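Dridholm shop robot: produce stand recordings

Version 3, May 8, 2025
Maintained by Joni Honkanen and Lucía Robles

Overview

Recordings from a two-armed wheeled robot built in the Dridholm shared workshop. The task is picking artificial vegetables from a display stand and putting them in a shopping basket. There are 100 episodes, each up to 30 seconds long, stored one folder per episode.

Contents of a folder

head.mp4: video from the head camera
joints.csv: positions for both arms and both grippers
base.csv: wheel odometry
notes.txt: operator name, target item, result

Setup

The stand has tilted wooden trays and stays against the wall for every episode. The right gripper holds the basket and the left one picks. Green onions and napa cabbages are in the near tray, cucumbers or zucchini in the next one, peppers farther up. The round white table is not part of the task, but the base planner treats it as an obstacle. 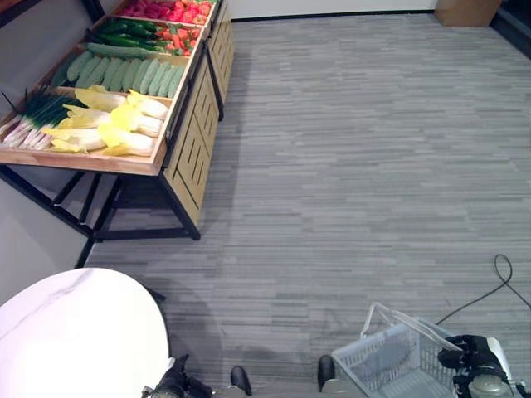

Reijo Kinnunen asked for the basket arm's joint readings to be kept even when that arm is holding still, as he uses them to estimate sag under load. They are included from version 3 on. Version 2 dropped them to save space.

Known problems

Odometry drifts on the carpet. Reset it at the start of each episode.
Gripper force is uncalibrated. Treat the values as relative.
Folders recorded in September have no notes.txt.

Loading

Run load.py with the folder path. Add --skip-video if you only want the joint data. Report bad folders to Lucía with the folder number.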